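15th October, workshop notebook, streaming bench

Match feed tests for the Hasanwood league package. Slavica wants the delay figures before the rights meeting, so I ran the Jollari encoder against the old Dekstead box all morning.
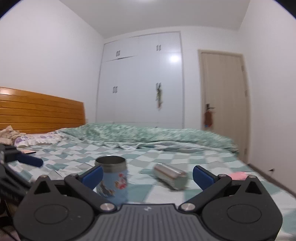
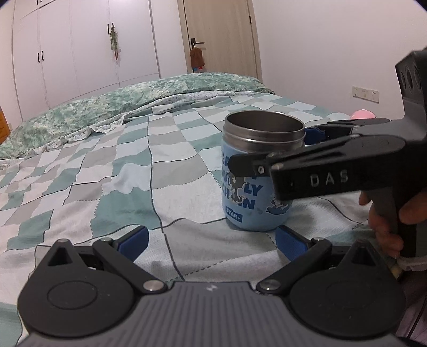 Checkered sheet on the bed, both shots.

Dekstead held at 620 ms over the full first half. Jollari started at 400 and stayed there until I switched to the second commentary track, then lost audio sync by 27 frames. Restarted it, same result. With one commentary track it is fine.

Alcides thinks the second track is being resampled. I doubt it but have not checked. He will send me the config from the cup tie.

Graphics: score bug drops out after every ad break. Logged as 134. Kastriot has seen it on the Leka feed too, so it is probably in the overlay template.

Contract draft says two languages on every match from December. We can't sign off on Jollari for that yet. Told Ermira.

Still to do: rerun with the stadium mic muted, ask Teodora for the second half on a clean file, return the spare HDMI splitter.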